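Handling soft goods with the Plusus bag kit: a conversation with the application engineer at Kendo

Kendo sells a gripper and software package called Plusus, aimed at shops and small warehouses that already own a light robot arm. The package covers one class of object, the thin plastic carry bag, and the company's application engineer agreed to talk through what it does and where it stops. We spoke on a Friday in their test area, between runs.

The kit comes in two parts. The first is a parallel gripper with open-frame fingers and small replaceable pads. The second is a software licence that takes the wrist camera feed and chooses where to close. The licence costs $2655 for the first year. Replacement pads are $345 a set.

"People ask why a bag needs its own product," the engineer said. "A carton has faces. You find the faces, you pick one, you're finished. A bag has whatever shape it had when somebody put it down, and it changes again when you touch it. The planner has to work with a surface that moves under the finger."

The default behaviour is to look for a handle. If the planner finds a strip of film that is longer than it is wide and stands clear of the body of the bag, it ranks that strip first. Failing that, it looks for a gathered section near the top. Gripping the body is the last resort and can be turned off in settings, which Kendo recommends for anyone handling food.

"With the body you don't know what's underneath. You might have film over air or film over a jar. If you close on the jar through the film, the plastic tears when the arm lifts. A handle has been built to carry the load, so we go there."

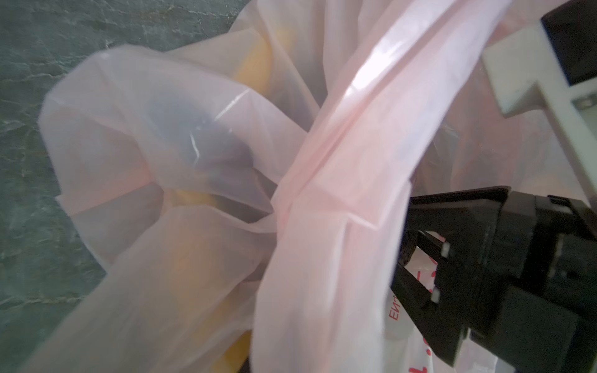
Translucent film was a harder problem than opaque film. The engineer said early versions of the planner treated coloured items inside the bag as if they were sitting on top of it, and aimed the fingers at them. The current release was trained on bags with mixed contents, and it weighs sheen and crease lines more heavily than colour.

"Highlights used to be noise to us. Now they're most of the signal. A crease tells you which way the film is pulled, and that tells you whether closing there will gather it or just slide."

Overlapping bags are handled less well. When two bags touch, the planner attempts to separate them by film colour and by printing. A printed bag beside a plain one is usually fine. Two plain white bags pushed together are not, and the software will stop and ask for an operator after 2 failed attempts. That number can be changed, though the engineer advised leaving it alone.

I asked about throughput. Kendo does not publish a picks-per-hour figure for Plusus, and the engineer declined to give one.

"It depends on the arm, and on what the customer calls a pick. I can say that we change the pads at about 1000 cycles in here. The surface goes shiny and the film starts to creep. You'll see it in the log as a slow lift before you see a drop."

Two pads are fitted to each finger, one over the other. They are bonded to a carrier plate and come off with it. On the unit I tried, the change took a few minutes with a hex key, and the planner then wanted a short recalibration against a flat card. The manual puts that step in an appendix. It belongs in the main procedure.

Installation is otherwise plain. The gripper ships with a bracket for the common light-arm flanges, and the camera cable runs back along the wrist. The engineer asked buyers to leave more slack in that cable than they think they need.

Kendo's nearest competitor is the suction tool from Gallegos, which the company also keeps on its bench. The engineer was fair about it. "Suction is quicker on sealed mailers. I'd buy theirs for mailers. On an open carry bag you get leakage around the folds and the cup ends up with a mouthful of film."

As for what comes next, a version for the Jinen controller is in testing and should be released in March. Mesh produce bags are not supported and there is no date for them. Paper bags with twisted handles work in the lab — the engineer would not go further than that — and are not listed on the data sheet.

The licence renews yearly. If it lapses, the gripper still opens and closes under the arm's own controller, without the planner.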